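About Nava Tableware

Nava supplies dishes and trays to small cafes, lunch rooms and boarding houses. We buy from a few potteries, keep the stock in one building on Branon Street, and send it out in sets. Most of our orders are replacements. A cafe opens with 60 bowls, and two years later it has 41 and needs the rest to match.

We started in July with one shelf of seconds from the Urnov pottery, which was clearing out a line of cream bowls. We sold those in a month and went back for the first-quality ones. The cream bowl is still the piece we sell most.

What we carry

Our list has 228 items. The greater part is bowls and plates, followed by trays, then cups, then a short page of serving pieces. We do not sell glassware or flatware. People ask, and we send them to other suppliers.

Bowls come in 3 sizes. Plates come in plain white, cream, and a streaked gray glaze that varies from one firing to the next. If you are adding to streaked plates you already own, send us one and we will match it by hand. It takes longer, and the match is closer than anything we can do from a photo.

Trays come in light green, white and gray. The corners are rounded and the rim is low, so a bowl can be picked up without catching. They stack 16 high on a standard shelf.

How we put a set together

Every set is laid out on a table before it is packed. We put the tray down first, then the bowl, then the plate next to it, and check the pieces against each other. Two glazes that look fine on separate shelves can look wrong side by side. When that happens we change one of them and note it on the order sheet.

We check rims by running a finger along them. Chips too small to see can usually be felt. Anything with a chip goes to the seconds shelf by the front door – priced by the piece, no returns. 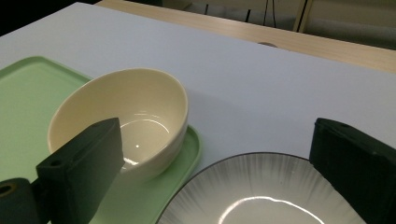
Gatchalian Lunch Room wrote to us in September 2022 that the pale green trays had done more for the look of their counter than the dishes had, and that they would like the next plates a size smaller so a bowl and a plate could share one tray. We now list that smaller plate as a regular item.

Orders and visits

The minimum order is one full set. Replacements can be ordered by the piece if you bought the originals here. Please include your old order sheet if you still have it.

You can come in and handle the dishes before you buy. Ring the bell at the side door – the front one sticks in wet weather.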